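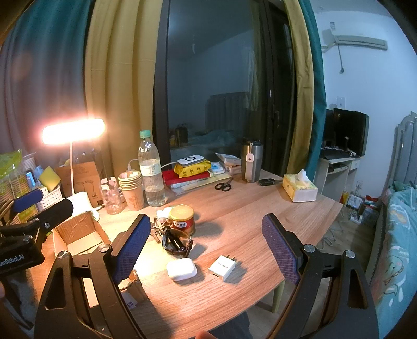

**tamix_reno** – Thread starter, member
January 20, 2023

**Echo in open-plan kitchen/dining – felt panels or a ceiling cloud?**

Hi all, long-time reader, finally posting. We knocked out the wall between the kitchen and dining room in August and I love the light, but the noise is driving me up the wall (what's left of it). Hard floor, plaster ceiling, big sliding door on one side. Put a mug down and you hear it in the hallway. My mum has hearing aids and has stopped coming for Sunday lunch, so I'd really like to sort it out.

The room is 61 square metres all up, with a 2.7 m ceiling. I've been quoted for two options:

- 14 felt wall panels, 25 mm thick, glued straight on
- one big suspended ceiling cloud over the dining table

Budget is $2000, and I can do the labour myself. Which would you go for? Colour isn't fussed over, although my partner has vetoed anything grey.

---

**Ogbonna** – Moderator

Cloud, every time. You've got a bare ceiling facing a bare floor and that's your worst pair of surfaces. Hang it with a decent air gap and you get absorption off the back as well as the front. The thin felt will take the edge off cutlery clatter and do bugger all for voices.

What's the felt made of, do you know? And have you got a rug?

---

**tamix_reno**

PET felt, the recycled bottle stuff. No rug, we have a dog who considers rugs a toilet.

---

**fostthorpe_dave_no_more** – Member

Gonna disagree with Ogbonna a bit. We did a cloud in our place in Fostthorpe and it was lovely while you were sitting under it, but the other end of the room still rang like a squash court. In a space that long you're getting slap between the end walls, and a cloud won't touch that. I added nine panels on the far wall later and THAT was when my wife noticed. If I had my time again I'd do the wall first.

Also, don't glue them straight on! I pulled two off to move a power point and took the plasterboard paper with them. Battens and screws. You get a bit of a gap behind too, so even thin felt works harder.

---

**Ogbonna** – Moderator

Fair point on the end walls, I'd forgotten the shape. Still reckon 25 mm felt is a poor buy for the money, though. 50 mm on battens or don't bother.

---

**quietplease** – Member

Has anyone used the Deditz boards? They're a mineral wool core with a fabric face, and come in loads of colours that aren't grey. I've got them in a home office and was pretty happy, though the edges arrived a bit knocked about and I had to chase the shop for replacements. Not sure I'd want them near a stovetop. Fabric plus frying = yuck.

---

**fostthorpe_dave_no_more** – Member

Yeah, keep fabric well clear of the cooktop. Ours are all at the dining end and they've picked up a bit of dust along the top edge, nothing the vacuum brush can't handle.

---

**tamix_reno**

This is great, thank you. So if I'm reading you lot right: thicker panels on battens on the far wall first, live with it for a few weeks, then a smaller cloud if there's money left? The far wall has a light switch and a return air grille on it, which is annoying. Can I just cut around the switch?

---

**Ogbonna** – Moderator

Cut around the switch, fine, but leave the grille completely clear or your aircon will start whistling and you'll be back here with a new thread. Ask about the fire rating as well before you buy, and get it in writing. I'd still put the cloud up first, but it's your ceiling.

---

**quietplease** – Member

Cheap test before you spend anything – lean a couple of doonas against that wall and have a chat at the table. Looks ridiculous, but it gives you a fair idea of whether the wall's the problem.

---

**tamix_reno**

Ha, doonas I have. Will try it this weekend and report back.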